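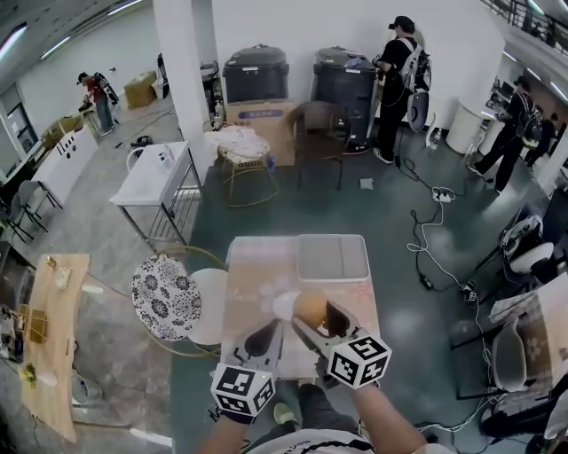 Ticket 2350: Width value is wrong on right gripper when fingers are closed on small objects
Project: Wanurier, hand-held collection
Component: Testeo (pose and width tracking)
Opened: Thursday, August 27, 2020
Status: Open, workaround in use
Priority: Medium

Summary

In the egg pickup task, the opening width of the right gripper jumps to zero for a short moment after the fingers close, and then it comes back to the correct value. The left gripper does not show this. The pose of both grippers looks normal in the same recordings.

Why it matters

Jaidee policy learns the width as one of its outputs. When it is trained with these recordings, it closes too hard at the moment of lifting. We compared with the earlier training set, which does not contain the jump, and there the closing is smooth.

How to reproduce

1. Start a recording with both grippers open.
2. Pick up the egg from the white dish with the right gripper and hold it above the dish.
3. Put it back and stop the recording.
4. Open the width plot in Testeo and look at the part after closing.

Data checked

I checked 1,108 recordings of this task. The jump is present in 235 of them. All of the 235 were recorded after the finger pads were exchanged. I did not find it in the older ones.

Comment 1

First I suspected the marker cubes, so I exchanged the left cube and the right cube and recorded 25 new episodes. The jump stayed on the right side. I think we can exclude the cubes. I also repeated the calibration of the head camera, and this made no difference to the width.

Comment 2

Next I looked at the wrist camera stream. Testeo estimates the width from the position of the pad in this picture, so everything behind the pad can disturb the estimate. The room behind has much black and white detail, and a marker board is standing on the bench too.
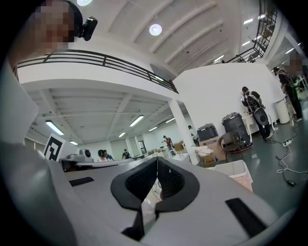

Wrist camera view with the black finger pad at the bottom. The marker board is at left on the long workbench.

I covered the board with a cloth and recorded again. The jump became shorter but did not disappear. Therefore the board is maybe a part of the problem, but it can not be the only cause.

Comment 3

I found one more difference. The pad template in Testeo is still the one from the old pads, which had a flat inner surface. The new pads have a mesh texture. When the pad bends, the match score falls under the limit, and in this case the software writes zero instead of keeping the last good value. The log has the line "pad match below limit, width set to 0" at the same time stamps as the jumps.

Workaround

Please set "hold last width" to on before export. It is off by default. For the recordings which are already exported, run the export again from the raw files. Do not smooth the width by hand, it hides the real closing time.

Still to do

- Make a new pad template for both grippers.
- Change the default to "hold last width" in the September version.
- Train Jaidee again with the corrected export and compare the closing.
- Ask the Pornwood site if they have the same pads. If yes, they need the same template.

I will keep the ticket open until the new training is finished.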